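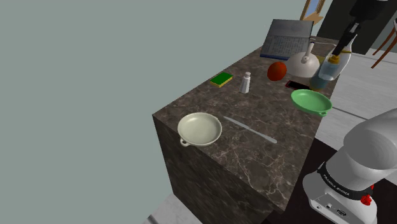
Sealing a stone countertop: notes after one year

2024-01-23

I replaced the laminate in my kitchen with dark brown marble last winter, against the advice of the shop that cut it. Marble is calcium carbonate. It reacts with acid and it absorbs oil, and a sealer only helps with the second of those. Most of the confusion I see in forum threads comes from mixing the two up, so I will take them separately.

Etching

An etch is a dull spot where acid has dissolved a thin layer of the polish. Lemon juice, vinegar, wine and tomato will all do it. A penetrating sealer sits inside the pores, below the surface, and leaves the polish exposed. I tested this on the sink cutout, which the Fellgate yard let me keep. Half was sealed with two coats and half was left bare. Five drops of white vinegar on each side, ten minutes, wipe, rinse, dry. The marks were the same on both sides to my eye, under a desk lamp held at a low angle.

Dark stone shows etches more than white stone does. Light veins hide them fairly well. The brown areas do not. If this would bother you, ask for a honed finish, where the surface is matte to begin with and a dull spot has less to contrast with. I chose polished and would probably choose honed a second time.

Staining

A stain is something that has soaked in. Cooking oil is the usual one, and it shows as a darker patch with a soft border. The sealer does slow this down. On the same cutout I left olive oil overnight. The bare half had a visible patch the size of a coin in the morning and the sealed half had none. After three days under fresh oil, the sealed half had a faint patch too. A sealer buys time to wipe up.

I got the patch out of the bare half with a poultice of baking soda and acetone, mixed to the thickness of peanut butter, covered with plastic wrap and taped down for 24 hours. It took two rounds. Open a window and keep it away from the stove.

The water test

Put a teaspoon of water on the stone and set a timer. If the stone underneath has darkened at 15 minutes, reseal. Mine passed in April, a few months after the first application, and passed everywhere except beside the faucet this month. The strip by the faucet gets wiped with dish soap several times a day, and I assume that is what wore it down. I now test four spots and treat them as separate areas. Resealing the whole top on a fixed schedule wastes product, and excess sealer on stone that cannot absorb it dries to a haze that has to be rubbed off with more sealer and a white pad.

Application

The product I used is Kavum, solvent based, sold by the quart. The steps on the can are adequate with two changes. First, let the stone dry for a full day after cleaning. The can says two hours, and near my sink that was too short. Second, work in sections you can reach without leaning. I did the first coat in one pass and the far end had begun to dry before I got back to it with the towel.

Cost

The sheet I keep for this, in dollars:

Slab, cutting and installation: 2,159
Undermount sink and new faucet: 377
Sealer, pads, acetone, gloves: 11 over what I had set aside, mostly for pads

I also had a quote of 456 from Suominen for a yearly service visit that includes machine polishing. I turned it down. Hand polishing with marble powder removed two of the lighter etches in 20 minutes each, and I have not tried it on the deep one next to the stove.

Cleaning

Water and a few drops of pH-neutral soap, then a dry towel. No vinegar sprays, no citrus cleaners, no bathroom descaler. Check the label on anything sold as "natural," as a lot of it is citric acid.

Open items

The joint at the wall was filled with a silicone called Fekamano, and there is a thin dark line in the marble along one stretch of it. I suspect oil from the silicone has moved into the stone. Some silicones are sold as non-staining for this reason, and I did not ask which grade the installer used. I will cut out a few inches, poultice the edge and see whether the line fades before deciding about the rest.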